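I gave up on the dish towel method in January. You know the one, where every cup in the house sits upside down on a damp towel and slides around whenever you reach for the coffee. So I finally sorted out the breakfast table, and I'm a little too happy about it!

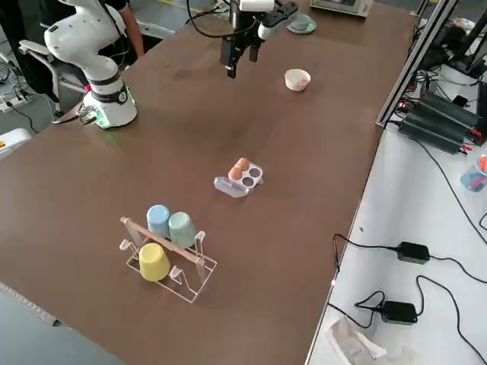 *Turkow*

The cups hang on a clear rack now, with a wooden dowel across the top (blue, green and yellow, I can't stick to one color). The mint cup gets its saucer because it's the fancy one. And then there's the egg tray, which has four round spots and had two brown eggs left in it. Around here that means shopping day.

I still want a better place for the little white bowl. It wanders. My sister says put it on a shelf, but then I'd have to buy a shelf, and I've already spent 35 dollars on this whole project. Maybe next month, if the egg budget allows.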